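Speaker notes: two hand-held grippers, one messy bed
Botemden meetup, February 7, 2025. Slot is 20 minutes plus questions. Clicker is in the side pocket of the laptop bag. 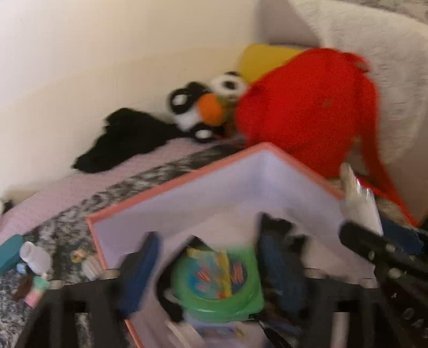
Slide 1. What we compared

Leave the picture up while people sit down. Start talking when the door closes.

Say who did the work: me, Arif Marikar, Tuva Holmgren. Wen-hsiung Hsiao wrote the replay code. Thank Gunvor Hägglund for the loan of the second gripper.

Two hand-held grippers, same camera on both. We call them Plenduvlow and Fedura. Plenduvlow has the wide soft fingers. Fedura has the narrow stiff ones with the rubber pads. Pass Fedura around now, ask for it back before slide 6.

The job was tidying a bed. Pick an item up, put it somewhere else, go on to the next one. 100 picks with each gripper, over 9 sessions in January.

Slide 2. Why a bed

We started on a bench with blocks. Both grippers did fine on blocks and we learned very little from it.

A bed gives you soft things and hard things close together. Point at the picture on the small inset: red plush thing with a strap, black-and-white stuffed toy behind it, crumpled black cloth along the wall. Then the open binder with the coral-pink rim, and the crinkled packet wedged next to it. The patterned blanket runs under a lot of the small stuff, and a gripper that presses down too far takes the blanket along.

Don't spend long on this. Two minutes at most.

Slide 3. The numbers

Plenduvlow: 88 good picks out of 100. Read it out, the font is small.

A good pick means the item came up, stayed up, and nothing else came with it. Dragging the blanket counts as a miss. Arif and Tuva scored the clips separately and talked over the ones where they disagreed.

Fedura was lower. The full table is on the handout, so don't read the rows. The point for the room is where the misses were. Fedura missed on plush and cloth. Plenduvlow missed on small items lying flat.

If somebody asks whether the gap is significant: one house, three operators, no. We would want more rooms before saying anything firm.

Slide 4. Blur

Go back to the first picture. All the edges are soft. The camera rides on the gripper, so when the hand moves fast the image smears.

Look at the round green container near the bottom. You can tell there is a label with blue and orange on it. The blue thing to the left of it and the dark navy one to the right are harder. I can tell you the shape is similar and that both are tilted. I would not want to tell a controller much more than that from one image.

We tried two fixes.
Shorter exposure. Helped with blur, gave us noisy images in the evening sessions.
Asking operators to slow down near the item. Helped more, costs nothing, and people forget after ten minutes.

Tuva's suggestion was a beep when the hand goes over a set speed. We put it in for the last two sessions. It is annoying and it works. Play the sound once if the speakers are on.

Slide 5. What the camera can't see

Second problem is things hiding each other. In the same picture the yellow cushion shows only its top edge, and the stuffed toy is partly behind the red one. I wrote it down as a penguin, Arif wrote panda. We left both in the log.

An operator standing by the bed can lean over and look. The camera gets only what the gripper faces. We now have people do a slow sweep before the first pick. Wen-hsiung uses the sweep to set up the replay too, so it earns its time.

Slide 6. Weight and wrists

Get Fedura back from the audience.

Plenduvlow is the heavier one and you feel it at the end of a session. Ragnvald Engebretsen tried it for an afternoon and asked for a strap. We added one in the third session. Fedura you can hold as long as you like, but the trigger is stiff and it gets worse when the pads are new.

Show the worn pads next to the new ones. They are in the zip bag.

Slide 7. What we picked

We are going on with Plenduvlow for soft goods. For small flat things we want to try narrower tips on the same body, and Sundqvist has a set on the way. No results yet, don't promise a date.

Same camera, shorter exposure in daylight, beep on by default.

Slide 8. Questions

Likely ones:
Did you run it on an arm? Replay only so far. The arm mount is being reworked.
Can we have the clips? Ask me after, some were recorded in people's homes and we need their okay.
Why not suction? Blankets.

If time is short, drop slide 6 and hand out the pads during questions.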